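Home | Tickets | Knowledge Base | Shared Practice | Contact

Prorkstead Support Board — Humanoid Operations

Ticket: How close may a person stand while the robot is working at a table?
Category: Rules and good practice
Status: Solved (rule page updated)
Opened by: Diltham site

Hello all, and thank you in advance for your patience, as I know this subject has come up before in one shape or another and I did read the old tickets before writing this one (most of them, anyway).

We have been running our biped on tabletop tasks since November and by and large it has been a pleasure. Our trouble is with the shared practice sheet. Section 2 says that people must stay out of the "walking zone" whenever the legs are powered, and Section 4 says that a person may come up to the table to reset objects "when the robot is stationary." Now, when our robot is working at the table its feet are planted and it isn't going anywhere, so half of my team calls that stationary. The other half says the legs are very much powered, holding it up and balancing the whole time, so Section 2 wins and you stay out. Both halves are good, careful people, and I would rather not have them settle it by whoever happens to be on shift.

What we have tried so far:

We first put it to a show of hands, which came out even. Then we taped a line on the floor at 650 mm from the robot's heels and said nobody crosses it unless the operator calls "hold." That worked nicely for a few sessions, until someone pointed out that an arm stretched sideways over the table reaches well past where our line runs, and the line only goes behind the robot. So we drew it all the way round, and then there was no way to reach the objects on the table at all without stepping over it, and we were back where we started!

I also went through our log for the month. Out of 300 resets, 7 were done with no "hold" called out loud. Nothing bad came of any of them, I am very glad to say, but I don't like that number and neither does the shift lead.

One more thing that may matter. The sheet talks about "trailing cables" only in the part on walking. We run a power cable across the floor during table work, and a person coming up to do a reset has their eyes on the table and the hands, and I do mean their own hands and the robot's. It seems to me the cable deserves a line in the section on resets too — perhaps just that you look down and pick your side before you go in. 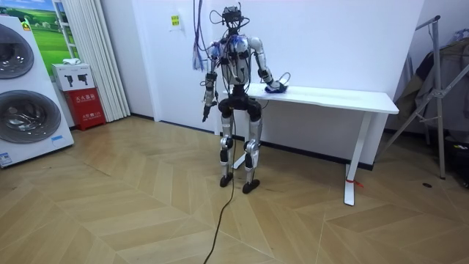

Lightfoot: Feet planted is still balancing, and a balancing robot can take a step whenever it needs one. At our place "stationary" was struck out two revisions ago and we write "held" in its place, meaning the operator has stopped the task, said so out loud, and has a hand on the stop until the person is back outside the line. I'd suggest you do the same and leave Section 2 exactly as it is.

Thank you, Lightfoot, that is a great help, and I feel a bit silly for not seeing that the word itself was the trouble. I took it to the team this afternoon and there was very little argument (a first for us). We have agreed to the following and will run it as a trial:

1. The word "stationary" is gone from our copy. A robot is either "held" or "live," and feet on the floor doesn't make it held.
2. The operator calls "hold," waits, and the person doing the reset answers "going in." No answer, no entry.
3. The person comes from the side away from the cable, steps over nothing, and waits 5 seconds at the line watching both arms before reaching for the table.
4. The line goes all the way round, measured from the fullest reach of the arms and not from the heels.
5. The operator doesn't release until they hear "clear." Nodding doesn't count, and I am as guilty of nodding as anyone.

Our resets now take around 5 seconds longer apiece, as you would expect, and I'm quite happy to pay that. I'd still love to hear from any site where one person has to be both operator and resetter, since we have a late shift coming up where that may happen and I don't have a good answer yet.

Note from the board: Wording on "held" and "live" has been copied to the shared practice sheet, with the cable line added under resets. Single-person shifts are moved to a separate ticket. Marking this one solved.

3 comments | 7 shares

Todus: We use the same call and answer. Make sure it works with ear protection on, ours didn't and we added a light.

heron_lane: On single-person shifts we don't do live resets at all. Power the legs down with the robot on its support, then go in. Slow but simple.

Diltham site: Thank you both, the light is a lovely idea and I'm going to ask for one.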